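Home & Habits | Laundry | Longer reads

THE LONG FOLD

One pale green T-shirt, a white table and a lot of lint. Our writer spends an afternoon learning to do the most boring job in the house properly

Confession first. I own 4 good T-shirts and you would never guess, because they come out of my drawer looking like they've been slept in by a dog. I ball them. I've always balled them. My mum balled hers.

So when Shirley Arsenault offered to teach me to fold, I said yes before she'd finished the sentence. Shirley ran the linen room at a country hotel for years, then a school uniform shop, and now teaches folding and mending out of a converted garage she calls Nalia. The classes book out. November is the worst, apparently, everyone wants the cupboards sorted before the rellies arrive.

2 pm. Kettle on. I've brought a bag of washing, slightly embarrassing. She tips it out, looks it over, pulls one thing from the pile and gives the rest back.

"Start with something pale," she says. "You'll see every mistake."

Pale also means you see every bit of fluff. Lesson one, before any folding whatsoever, is picking. You go over the surface first and then the shirt, and you take the fluff off with your fingertips. No roller. Shirley has views on rollers (sticky, leave a residue, always empty when you want one). Pinch, lift, bin. A dark tuft on a white surface looks like a spider, and on a mint shirt it looks worse.

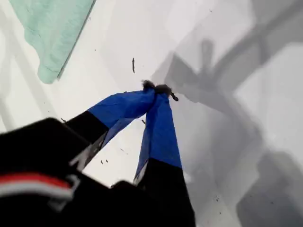 Pinch and lift: a dark bit of fuzz held over the white surface, mint-green cloth waiting behind.

Where does it all come from? Socks, mostly, says Arash Farahani, who has turned up for the same class and knows a suprising amount about it. He repairs dryers. Dark socks in with towels, that's your trouble, and a filter that hasn't been cleared since the footy season. He once pulled a wad out of a machine "the size of a guinea pig" and the owner wanted to keep it.

Right. Shirt.

Knit cotton is a pain. It has no memory, Shirley says, or it has too much, depends on the day. Press it flat with your hand and it creeps back. Pull one corner and the opposite sleeve wanders off. A woven business shirt has seams and plackets to steer by. A tee has a neck, a hem and a lot of opinion in between.

Her method for getting it flat is to not smooth it at all, not at first. You find an edge. Any edge. Take a small pinch of it and draw it toward you slowly, and let the bunched-up bit follow. The big swipe across the chest with your whole forearm, which is what I'd been doing, just shoves the creases into the armpits where they sit and wait for you.

"Small pinch," she says. I take a large pinch. "Small."

It does look like a mess at this stage. Ridges everywhere. You're meant to put up with that.

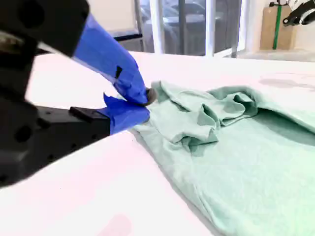

The right surface

People fold on beds. Don't fold on a bed, it's too low and too soft and the doona grabs at everything. Shirley likes a hard white table, long and narrow, with space to get at it from both sides. White so you can see the fluff. Hard so the fabric slides. Hers came out of an office clearance and a few scuffs don't bother her.

Nhi Khúc, a costume maker who takes the odd class here when Shirley's away, goes further. She wipes the top down between every garment. With a damp cloth then a dry one. I asked if that was strictly necessary for somebody's gym gear and got a look.

Her other rule: if you see a bit of fluff halfway through a fold, stop. Go and get it. It's tempting to tuck it inside where it won't show, and I'll admit this has been my approach to housework generally. But it gets pressed into the knit, and next time you wear the thing there it is on your chest at a meeting.

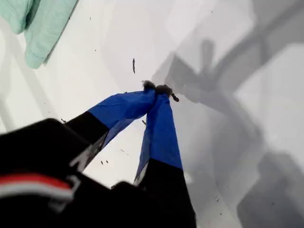 Arash is less strict. He reckons if you can't see it from the other side of the room it isn't there. They've had this argument before, you can tell.

Valdemar Eskildsen, who wrote the little booklet Shirley hands out at the door, puts the number of times you'll fold a favourite tee in its life at 117. No idea how he got that. The booklet is called Alari, don't ask me why, and there's a whole page on pillowcases that I haven't been brave enough to read.

Sides to the middle

OK, the fold itself. Lay it lengthwise, hem nearest you or furthest, whichever, just be consistant. Bring one side in, sleeve and all, and tuck it. Then the other side. You want a long tall shape, edges running more or less straight. It will want to be wider at the hem than at the neck. Mine always is. Shirley says a bit of that is fine on a first go, and you can ease it in with two fingers as you work up.

Two people can do it together, one each side of the table, and it's much quicker once you stop fighting. Arash and I tried. Took us 10 minutes for one shirt, mostly because I kept tucking when he was tucking and the whole thing drifted toward him. Agree who goes first. Say it out loud. 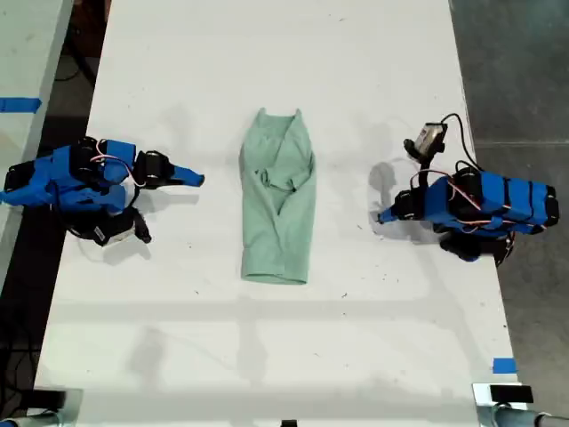
From the long bundle it's only thirds. Hem up, then up again, and it should stand on its edge in a drawer like a file. Should. My first one lay down. My second one leaned on the first one.

Don't squash the air out, either. I'd been leaning on mine with both hands as though packing for a flight, and you get a hard crease straight across the tummy that only the iron will shift. Fingertips, let go, leave it be.

Dela Adjei, next door, folds for a baby and two teenagers and came in at the end for a cuppa. She reckons she's done 1,000 tiny singlets this year and doesn't fold one of them. Straight in the basket. Shirley pretended not to hear.

I've redone the top drawer since. Just the tees. The socks are still in there somewhere at the back, and I've started washing the black ones on their own.

Last updated: November

We use cookies to remember your preferences and show you stories you might like. Manage settings or accept to continue reading.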